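Print this page | E-mail this page

Speaker notes: Learning to plug things in with floppy fingers
Darnel workshop, afternoon session, talk slot is 20 min plus questions

(Notes are for me, but I promised to post them, so sorry in advance for the mess. Slide cues are in brackets.)

[Title slide]

Hi everybody, thanks for coming back from lunch. I know the coffee line was long. I'm going to talk about plugs and sockets for twenty minutes, and I'm going to try to make you care about them as much as I do, which is a lot, probably too much.

Quick show of hands: who has tried to get an arm to push a plug into a wall outlet? Keep them up if it worked the first week. (Wait. There will be two hands. Ask them what gripper they used.)

[Slide 2, the problem]

So insertion is an old problem. People have been doing peg-in-hole forever, and with a stiff wrist, a good force sensor and a nice fixture you can get very far. Our project, Fenero, started from the other end. We wanted to know how far you get with soft fingers, no wrist force sensor, and a camera looking down past the fingertips. That's the whole setup. If you only remember one thing about the hardware, remember that camera, because everything I say about the method comes back to what it can and can't see.

Why soft fingers? Mostly because we already had them, and I'd like to be upfront about that. But there is a decent argument too. A compliant finger gives a little when the plug lands on the rim of the recess. A stiff one either trips the arm's safety stop or shoves the fixture across the table. We did both of those in the first month and I have the dents to prove it.

The price you pay is that the plug moves in your hand. You grab it straight, you touch the socket, and now it's tilted a few degrees and you have no sensor telling you so. All you have is the picture.

[Slide 3, what we tried first]

First thing we tried was plain imitation. Somebody drives the arm by hand, we record, we train a policy, we run it. We called this baseline Canpolat, after a street near the old lab, and please don't ask me to defend the name.

Canpolat was great at getting close and terrible at the last bit. It would fly over to the socket, slow down beautifully, line up almost right, and then push. And push. If the pins were off it just leaned on the faceplate until the timeout. It had no idea what to do next, and when we went back through the demos we saw why. Our operators were good! They hardly ever missed, so there was almost nothing in the data showing what a miss looks like or how you get out of one.

(Tell the story about the operator who was so good we had to ask her to be worse. Keep it short, it ran long at practice.)

[Slide 4, the method]

So here's the idea, and it's pretty simple. We collect misses on purpose.

The operator starts each recording with the plug already in a bad spot. Pins on the rim, pins rotated, plug tilted in the fingers, whatever. From there they fix it and finish the insertion. We keep the whole thing from first contact on. The approach we leave to the old policy, because the old policy was fine at that part.

Then we train a second, short policy on only the recovery data. At run time the first one gets you there, and a little classifier on the same camera image decides when to hand over. The full thing is called Betow. You'll see it on the plots as the dark line.

Numbers: 604 recovery recordings in the training set. Each one is short, some 10 seconds, so you can do a pile of them before your arm gets tired. Compare that with 2000 full-length demos for Canpolat, which took us most of a spring and made us all a little strange. I was still collecting in May and dreaming about outlets.

[Slide 5, rotation]

I want to spend a minute on rotation because it was the part that surprised me. With a Schuko socket the two pin holes have a direction, obviously, and the direction depends on how the outlet was mounted. In our first data they were always horizontal, because that's how I screwed the thing down, and the policy learned "horizontal" so thoroughly that it barely looked. Turn the insert a bit and it tried the same angle every time, very confidently, like a tourist with the wrong adapter.

Once we started turning the insert between sessions, the wrist motion got a lot better. It also got slower, and I'm not totally sure why. My guess is that the policy now waits until it has a clear look at the holes before it commits. We see it hover. Some reviewers didn't like the hover. I kind of do – it's what I'd do with a plug behind a couch if I could see behind the couch.

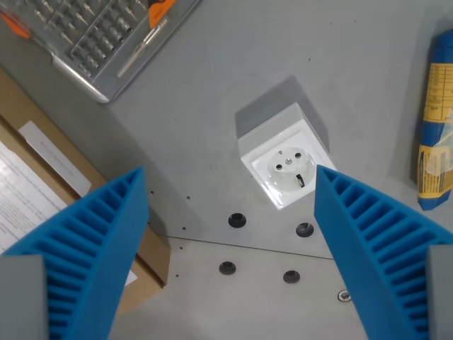 Okay, clutter. Early on we kept a very clean bench, and I'd recommend against that. When we finally left normal lab junk lying around, the handover classifier got confused and fired way too early, sometimes with the plug still well above the socket. The fix was boring: record with the junk in place, move it between sessions, and don't tidy up before the evaluation runs. Anyone who has seen my desk knows this was not a hardship for me.

Shadows were the other one. A white housing on a pale gray panel throws a soft shadow, and it shifts whenever someone moves a lamp. We had one morning where everything failed until about ten, and then everything worked. It was the blinds. We now record with the lights in a few different positions and I've stopped blaming the cable.

[Slide 7, results]

We ran 145 evaluation trials per method, same starting positions, same plug. I'm going to show the plot and let it sit for a few seconds. (Really do this. Don't talk over the plot.)

What I'd like you to look at is the shape on the right-hand side. Canpolat flattens out early. If it hasn't gone in on the first push, it more or less never goes in. Betow keeps climbing, because it gets second and third tries that are different from the first. Most of the gain comes from those later tries. On the first push the two methods are close enough that I wouldn't bet lunch on it.

Where Betow still fails: when the plug tips so far in the fingers that the pins leave the camera's view. At that point it's guessing. We tried adding a "give up and regrasp" behavior and it works maybe half the time, so it isn't in the paper. I'd love to hear from anybody who has done regrasping with soft fingers and kept their sanity.

[Slide 8, what I'd do differently]

Start with the recoveries. I'd collect those in week one. We spent so long polishing the approach, and the approach was never the hard part.

Log the finger wear. The fingers soften with use, or we think they do, and we didn't write down when we swapped them. So there's a wobble in the middle of the training data that I can't explain to you, and I wish I could.

Use more than one socket. We had one kind, on one panel. Don't let me or anyone else tell you this works on outlets in general. (Someone will ask. Say it before they do.)

[Slide 9, questions]

Likely questions, so I don't freeze:

Why no force sensor? We wanted to see how far vision goes alone. A cheap sensor would probably help, and the next version has one on order.

Does the handover ever flip back? Yes, if the plug lifts clear of the socket. We cap it so it can't bounce forever. Before the cap, it did bounce forever, and there's a video, and it is pretty funny if there's time.

Was anything live? No. Nothing was wired. Please don't do this on a live outlet.

Can we have the data? Yes, recoveries first, full demos once I've sorted out the folder names. Come find me at the break, I'll be near the back with the spare fingers if you want to squeeze one.

Contact the Fenero project | Copyright Fenero, all rights reserved | Back to top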